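Basta plankton net, hand-tow model

February
By the Rimport field gear desk

The Basta is a cone-shaped plankton net for towing by hand from a small boat, a jetty or a kayak. It is sewn by Kılıçarslan and sold in this country by Rimport, from the Brurness store and by mail. It suits school groups, council monitoring programs, fish hatcheries and anyone who wants live zooplankton to look at under a low-power microscope.

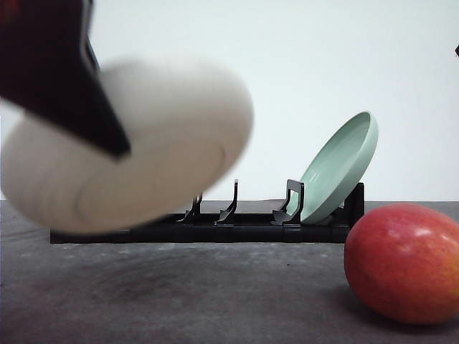
2 min read

The mesh is woven nylon with a 136 micron opening. That size holds most copepods, crab and barnacle larvae, fish eggs, arrow worms and small jellyfish. Much of the phytoplankton goes straight through it, apart from the larger chains and whatever gets caught up with the animals. If diatoms are what you are after, buy a finer net and expect to tow it more slowly.

The mouth is held open by a stainless steel ring. A canvas collar is stitched over the ring and the mesh is sewn to the lower edge of the collar, so the nylon doesn't rub on metal. Three bridle lines run from the ring to a swivel. The swivel is there to keep the tow line from twisting up when the net spins, and it should be rinsed and worked by hand after every trip.

At the narrow end is a screw-on collecting jar with a mesh window in the side. Water drains through the window until the level sits just below it, and the catch stays in what is left. The jar thread is coarse and can be undone with wet gloves on. A short drain tube with a clamp is fitted to the bottom for people who prefer to run the sample straight into a bottle.

What comes with it

- Net with ring, collar and bridle fitted
- 2 collecting jars, one with a drain tube and one plain
- 9 metres of floating tow line
- Lead weight on a snap clip
- Draw-cord bag

The weight clips on below the jar. Leave it off for a surface tow. With it on, and the boat moving at a slow walking pace, the net will run a little under the surface, and how far under depends on how much line you let out. The Basta has no closing mechanism, so it will also catch on the way down and on the way back up. Keep that in mind if you are comparing depths.

A flow meter is not included. The bridle has a loop for one, and most small meters will tie on with cord. Without a meter you can still work out a fair estimate of the water filtered from the area of the mouth and the distance towed, but a clogged net takes in less water than the sum suggests. In green water, keep tows short.

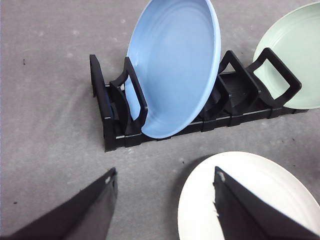
Care and storage

Rinse the net from the outside with fresh water while it is hanging, so that anything stuck to the mesh washes down into the jar. Do this before you take the jar off. Once the sample is out, turn the net inside out and rinse again. A soft brush is fine on the canvas. Don't use one on the mesh.

Dry it in the shade. Sunlight weakens nylon over time, and a net left on a deck through summer will start to tear at the seams. Do not use bleach. If the mesh has gone slimy, soak it overnight in warm water with a little mild detergent and rinse until there are no suds. Nets moving between lakes or rivers should be fully dried first, and some areas have their own rules on cleaning gear, so check with the local fisheries office.

Small holes can be closed with a dab of clear silicone. Anything longer than a fingernail should be patched. Kılıçarslan supplies mesh patches, spare jars, jar windows and bridle sets, and the Brurness store keeps all of them on the shelf except the bridle sets, which are ordered in.

Permits

Collecting plankton may need a permit where you live, particularly in marine parks and for work with students. Rimport can't advise on this.

Ordering

The net ships flat in a carton and weighs nearly 2 kilograms with the weight included. Returns are accepted on unused nets with the jar seals still in place. Stitching and ring welds are covered against faults, but snags on oysters, rocks or propellers are not. Schools and councils can order on account - ask for the form at the counter or include a purchase order with your email.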